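Home | Threads | Replies | Media | About

Kamran Satti
Thread, 14 posts. Last updated: Thursday, 21:40

1/ Notes on keeping old desktop PCs in service as small office file servers. Written for people who already own the machine and a screwdriver.

2/ Scope: one box, one or two disks, fewer than 30 users. Anything larger should be bought new.
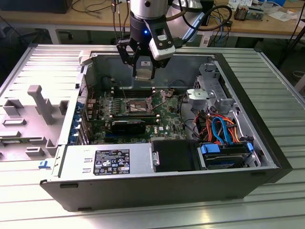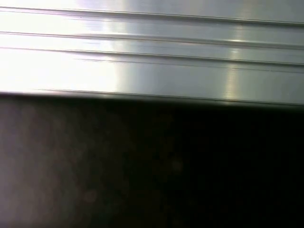

3/ Most failures I see in machines of this age are power failures. The board gets the blame, the board gets replaced, and the fault comes back in a month. Lay the tower on its side with the side panel off, as with the Dell in the first picture, and you can look straight at the capacitors near the power-delivery area. A flat top is normal. A domed top, or brown residue at the base, means the board is finished for server use.

4/ A flat top does not prove the part is good. It only means you carry on to the next test.

5/ Next test: the supply. Measure the 12 V rail at a spare drive connector, idle and then under load. Write both figures down. The nominal tolerance is 5 per cent either way. I retire a supply well before that if the gap between idle and load has grown from last year's reading.

6/ You do need last year's reading for that. Put it on a label inside the case.

7/ Memory. Run a full test overnight, one pass at minimum, two if the machine has been in store. Any error at all and the module goes. Do not try to work out which addresses are bad and map round them on a box that holds other people's invoices.

8/ Disks. Ignore the overall "passed" line in the health report. Read the reallocated and pending sector counts. Pending above zero: copy the data off today. Reallocated above zero but steady: usable for scratch, never for the only copy.

9/ The Nyamweya office had a disk showing 163 reallocated sectors and "passed" on the same page. It was holding the payroll folder. It now holds nothing.

10/ Clock battery. Replace it whatever it reads. A server that wakes up with the wrong date will break scheduled backups quietly, and you will find out in August when someone wants a file from June.

11/ Cooling. Clean the heatsink fins, hold the fan still while you do it, and renew the thermal paste if the cooler has been off. Old paste does not go back on. Fan noise that changes with the angle of the case is a worn bearing.

12/ Power settings after a mains cut: set the firmware to "last state" or "always on". Test by pulling the plug. At Tinska this had been left on "stay off" for 7 years, so every cut meant a drive to site.

13/ Fahad Bhutto asks whether any of this is worth it against a small new appliance. On running cost, often no. Old desktops draw more at idle. Work it out from a plug-in meter and your own tariff before deciding. For a box that runs one backup job a night and then shuts down, the old machine usually wins.

14/ I keep the checklist as a single sheet, one per machine, stored with the spare keys. Next thread will be on restoring from backup, with the Diken job as the worked case.

Print this thread | E-mail this thread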